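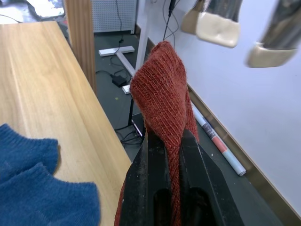
What is the difference between a wiring diagram and a schematic?
The schematic shows how the circuit works in the logical sense. The wiring diagram shows where each wire goes physically, with its colour and its terminal number. For installing a Cestero relay board you need mostly the wiring diagram. The schematic is useful later, when you search for a fault.

Which cable colours are used in your diagrams?
We draw active in brown, neutral in blue and earth in green with yellow. In older buildings you can meet red and black. Please do not trust only the colour, always measure with a tester.

Can I connect the board by myself?
The low voltage side, yes. The mains side must be done by a licensed electrician. This is the law in Australia and we cannot give advice by phone for this part.

What do the dotted lines mean?
A dotted line is an optional connection. On sheet 2 it is the cable to the Presum sensor. If you did not buy the sensor, leave these terminals free.

How much load can one output carry?
The maximum is 700 watts for each output. For motors please use an external contactor.

I lost my diagram. Where do I get a new one?
Write to us the number which is printed on the label inside the cover. For example, boards with number 3866 use the Malý layout, and the older Avow layout has another order of terminals. The two diagrams are not interchangeable.

Why does my diagram show a fuse that I cannot find?
The fuse F1 was moved under the plastic cover in February. Remove the two screws, with the power switched off at the switchboard, and you will see it next to the transformer.

Last updated: Dec 10, 2023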